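Home | Fixtures | Squad | Newsletter | Join the Supporters' Club

Notes from the North Stand: three points would be nice

Well, that was a long ride home. I've followed Inia Rovers for most of my adult life and I still don't know how a team can have the ball for an entire second half and lose to Phetsri Town on a throw-in. A throw-in! I was halfway through telling my brother-in-law that we looked pretty comfortable when their big center back flicked it on, our keeper came, then didn't come, and that was that. The clock over the scoreboard said 62 minutes and I don't think I sat down again after that.

I've had a few days to calm down, and I'll say what I said in the parking lot: we didn't play badly. The midfield finally looks like three people who have met before. Our left back got forward more than he has all season, and if his cross just before the break had been a foot lower we'd be talking about a very different afternoon. What worries me is up front. We've scored 2 goals since September and one of those went in off a Nernine defender's knee (I celebrated it like all the others, don't get me wrong).

The injury news isn't great either. The club says our captain's hamstring will keep him out for at least the next couple of games, and our backup striker has been training on his own with the physio. I asked at the open practice whether he might make the bench for Udex and got a smile and a shrug, so make of that what you will. My guess is we'll see one of the kids from the reserves. I've watched the under-21s a bunch this fall and there's a winger there, skinny, socks always down, who runs at people like he's late for a bus. Give him 20 minutes, I say. What's the worst that could happen?

As for the coach, I know how the message board feels, and I've read all of it, including the parts in capital letters. I'm not there yet. He took over a squad with 8 players out of contract and a training field that floods, and he got us through last season when plenty of people had us going down. But he does need to stop taking off our only tall forward when we're chasing a game. Every time! We spent the last stretch on Phetsri's end line lifting corners onto the heads of people who were not going to win them.

The official attendance was 3,906, a good number for a miserable day, and the away end made a real racket right up to the whistle. Thank you to everybody who traveled. I lost my voice and one glove. If you picked up a gray left-hander near the bottom of block C, please get in touch.

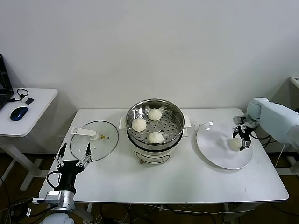 Next up: Udex at home

Kickoff is at 3 p.m. and the gates open at 1:30. Udex have been hard to beat on the road, they sit deep and they love a counter, so please, nobody groan at the first backward pass. We'll need to be patient. I'd start the same back four, push the left back on early, and put the winger on the bench with his boots laced. My prediction is 2-1, and yes, I predicted 2-1 last time too.

Supporters' Club renewals are still open, and you can sign up at the table by the main turnstiles before the game. See you there, bring a louder friend.

Mitra Kordestani

Comments

northstandnell: Agree on the winger. He was the best player on the field in the last reserves game by a mile.

Pete_in_C: That throw-in should have gone our way to begin with. Still mad.

roversdad: You're kinder to the coach than I am, Mitra. One more like that and I'm joining the capital letters people.

Contact the editor | © Inia Rovers Supporters' Club | Back to top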